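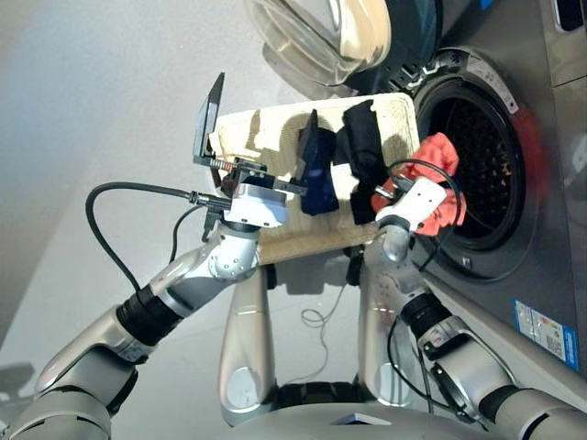 Abb. 4: Wäschestücke auf dem Holztablett vor der Trommel, Greifer links und rechts

4. Beschaffung und Budget

Stand Februar. Vom Projektbudget (600 Euro) sind 300 fest für Greiferteile verplant, Rest Verbrauchsmaterial und Reserve. Bestellt wird bei Rurkar, Lieferzeit dort leider 9 Werktage – also Montag raus, sonst wird das nichts mehr vor der Zwischenpräsentation.

Offen ist noch:
Ersatzfinger. Angebot von Lustodier liegt vor, 49 Euro pro Paar. Zwei Paar wären gut, eins muss reichen.
Kabelführung an den Unterarmen. Die Kabel hängen in weiten Bögen, beim Greifen in die Trommel stört das. Schellen und Spiralschlauch, Kleinkram, aus der Reserve.
Tablett. Holz reicht für den Versuchsaufbau, keine Neuanschafung.
Waschmaschine: vorhanden, kostet uns nichts.

Kraftsensor von MacLeod gestrichen, zu teuer. Evtl. im Folgeprojekt nochmal beantragen, Ristar II oder wie das dann heisst. Bis dahin Greifkraft über Motorstrom schätzen – ungenau, für Stoff aber ok.

Die Rechnungen kommen in den Anhang, sobald alle da sind.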